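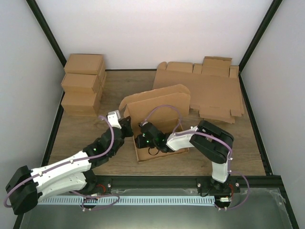
Philomena Dramani asked at our last call whether the flat blanks are really cheaper for us than the ready-made boxes, once the folding time is counted. I promised an answer in this report, so I will begin with it. Yes, they are cheaper, but the difference is smaller than we wrote in the application.

Packing materials, progress to the end of March

The brown corrugated boxes now come to us flat from Malmont, in bundles. We have received 195 blanks in this period and 122 of them are folded, closed and put in stacks. The others stay flat against the wall of the store, where they take very little place. This was the main wish of Salamatu Gbeho, who had no more room on her shelves.

Folding

The side flaps must stand up before the back panel is pressed in. If the order is changed, the tabs do not find their slots and the cardboard gets a soft corner. We lost 4 blanks in this way, all in the first days. I have written the order on one sheet of paper, and Ama Bonsu has corrected my English in it, for which I am grateful.

Colour of the board is a little different between the two deliveries. It does not matter for strength, but Mahnaz Shahbazi would like the boxes for one customer to match, so we keep the deliveries apart.

Stacking

Closed boxes are put three high and not more. We tried a higher stack in the store and the bottom box began to bend at the centre – not badly, but the lid did not sit straight after. Full boxes have not been tested for this yet.

Money

The budget line for boxes is almost used. The line for tape is hardly touched, as the tabs hold the box closed without it for the lighter goods. I would like to ask your permission to move what is left from tape to boxes. Aba Appiah has the form ready and will send it separately.

Still open

Kołodziej has offered us a thicker board and we wait for 2 samples. The labels from Vornura are late – they are now promised for April.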